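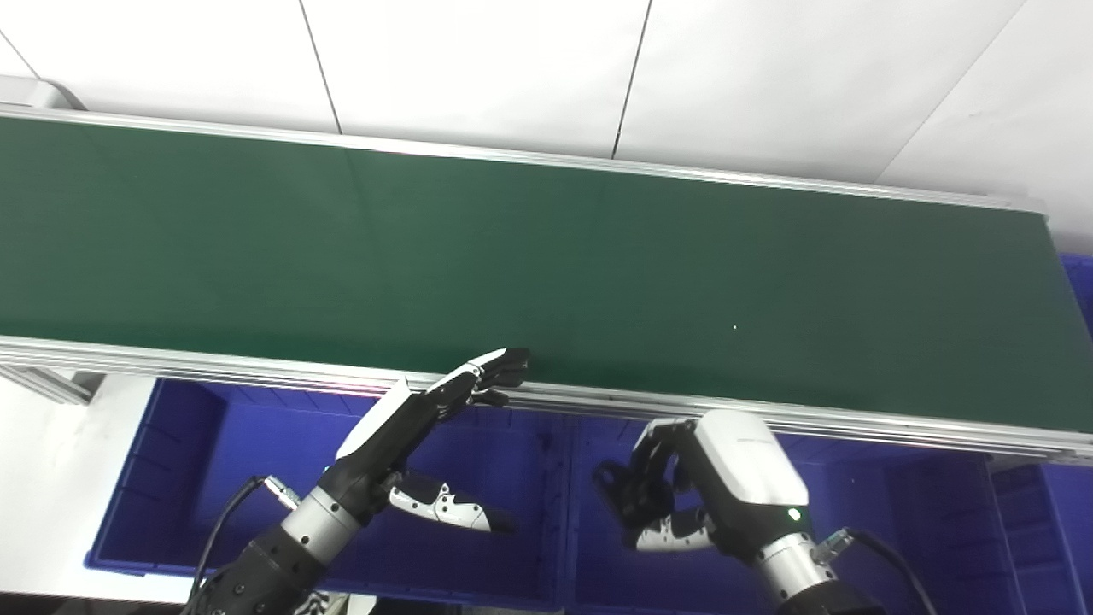 How Do You Teach a Robot to Sort? You Show It!

Think about how you learned to tie your shoes. Did somebody hand you a rule book? Probably not. Somebody knelt down next to you and did it slowly, and then you tried, and the loops fell apart, and you tried again. After a whole lot of tries your fingers just knew.

Robots can learn that way too! They need somebody to show them, and they need to be shown many, many times. Each time is called an example, and gathering good examples is a real job that real people do all day long.

A team at a workshop called Wostico is doing that job right now. Their robot has two arms, and its work is sorting parts that ride on a green conveyor belt. (A conveyor belt is a moving floor for things. You have seen a small one at the grocery store checkout.) When a part comes along, the robot has to pick it up and put it in the right blue bin.

Sounds easy, doesn't it? You could do it half asleep. For a robot, though, nearly every piece of it is hard.

Why sorting is tricky for a robot

Try something. Put an eraser on a table and pick it up, but go in slow motion and pay attention to everything your body does.

First your eyes found the eraser. Then your arm started moving, and your hand opened just wide enough before it even got there. Your thumb went to one side and your fingers went to the other. You squeezed hard enough to hold on and soft enough not to squash anything. You did all of that without thinking!

A robot starts out knowing none of it. It doesn't know which bit of the picture is the part and which bit is the belt. It doesn't know where its thumb should go. And if the belt is moving, the part won't be in the same place a second from now, so the robot has to aim for where the part is going to be.

You could try to write a rule for all of this. "If the part is here, move the arm there." But what if the part is turned sideways? You need another rule. What if it's closer to the edge? Another one. You would be writing rules until your hair turned gray, and then somebody would bring you a part with a new shape.

So the team gathers examples, and the computer hunts for the pattern that fits them all.

What is inside an example?

An example is a recording of one try, from start to finish. It has two kinds of information in it.

The first kind is what the robot sees. There is a camera up at the head of the robot that looks down at the belt, the bins, and the robot's own hands. A video is really a long stack of still pictures, and the computer gets to study every one.

The second kind is what the robot does. Every joint in its arms and fingers reports how far it is bent. Your finger has joints too. Wiggle one and look! Now imagine writing down the bend of every joint in both your hands, over and over, many times each second. The robot's computer does just that, and it never gets a hand cramp.

Put the two kinds together and you get something very useful: "When the world looked like this, the arms moved like that."

But wait. If the robot doesn't know how to sort yet, who is moving the arms?

A person is! Nhi Thân is one of the operators at Wostico. When she moves her own hands, the robot's hands copy her. When she reaches, it reaches. It's a little like working a puppet with no strings. She says the hardest thing to learn was slowing down, and that her first day of tries looked like somebody wearing oven mitts.

How the team gathers one example

Step 1. Get into the starting pose. The arms go in front of the bins, and the hands come up near the edge of the belt. The fingers are stretched out straight, with the thumbs pointing in toward each other.

Step 2. Set a part on the belt. One time it might be close to the hands, and another time far off toward the end. The team changes this on purpose, and you'll find out why in a minute.

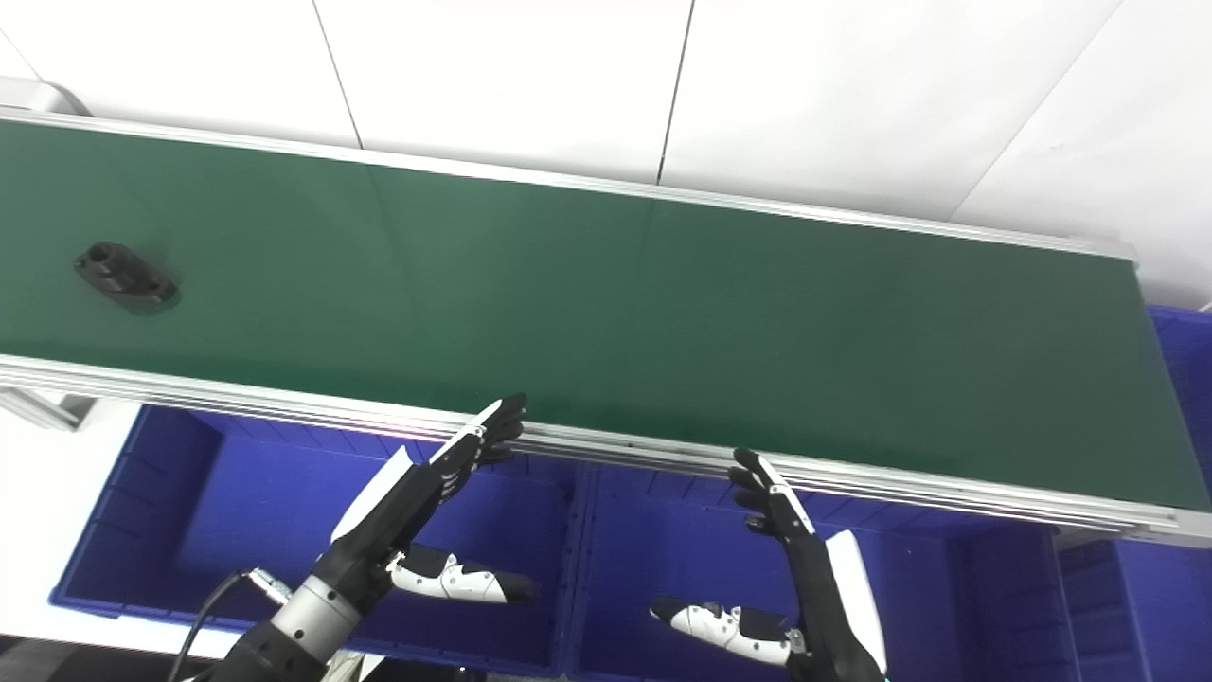 Step 3. Start recording. From this moment on, everything the camera sees and every bend of every joint is saved.

Step 4. Reach, grab, and carry. Nhi watches the part and picks her moment. She brings a hand to it, closes the fingers, and swings it over to a bin.

Step 5. Let go. Opening the hand is its own skill! Open too early and the part misses the bin. Open too late and you're bumping the side.

Step 6. Stop recording and give it a label. A label is a short note that tells the computer what kind of try it was, such as "good grab" or "dropped it."

Then they go back to Step 1. On one busy afternoon in July the team had 300 tries to get through, so you can see why they take snack breaks.

Why not do it the same way every time?

Suppose you practiced spelling only one word. You'd be amazing at that word! But the spelling test would be a disaster.

A robot can get stuck the same way. If the part always sat in one spot, the robot might learn "move my hand to that spot" and never learn "look for the part." Then you'd nudge the part over by the width of your thumb, and the robot would grab a handful of nothing.

That's why the team mixes things up. They put parts in different places and turn them different ways. They switch which hand does the work. Some parts are hard and some things are soft and crumply, and soft things change shape when you squeeze them, so those need lots of examples of their own.

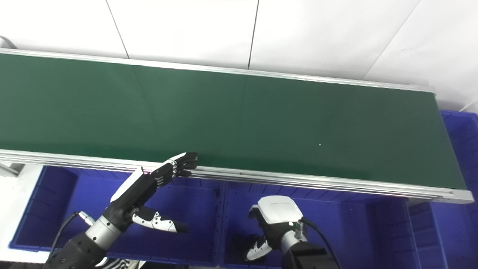 They also keep some of the tries that went wrong. A fumbled grab can be a great teacher, as long as it has the right label on it. If the label said "good grab" by mistake, the robot would try hard to copy a fumble! So Iestyn Meredith watches the recordings afterward and fixes any labels that don't match. He has gone through 862 of them so far, and he keeps a list of his favorite drops.

Practice time

Once there are plenty of examples, the computer studies them. This is called training. It looks at one moment from a recording and guesses how the arms should move. Then it checks the guess against what Nhi did. Was it wrong? It changes itself a tiny bit and guesses again. It does this an enormous number of times, and the guesses slowly get better.

After that comes the fun part, when the operator lets go and the robot tries by itself. If it keeps missing one kind of part, the team knows what to do. They go back and gather more examples of that one!

Try it yourself: be the robot

You need 2 people, a blindfold, two bowls, and a few small things like a sock, a spoon, and a block.

Put the bowls side by side on a table and set the things behind them. One person is the robot and wears the blindfold. The other person is the operator and stands behind, gently holding the robot's wrists.

Operator, guide the robot's hands to pick up each thing and drop it into a bowl. Do the whole job 3 times, and move the things around before each turn.

Now robot, keep the blindfold on and try it alone. How did you do? Which thing was easiest to find? Which one surprised you?

Swap places and go again. If you want a tougher game, have the operator show the robot only one spot, and then secretly move the sock.

Words to know

Conveyor belt: a long moving strip that carries things from one place to another.

Example: a recording of one try, with what the robot saw and what it did.

Joint: a place where an arm or a finger bends.

Label: a note that says what kind of try an example shows.

Operator: the person who moves the robot during an example.

Training: when a computer studies examples and gets better at guessing what to do.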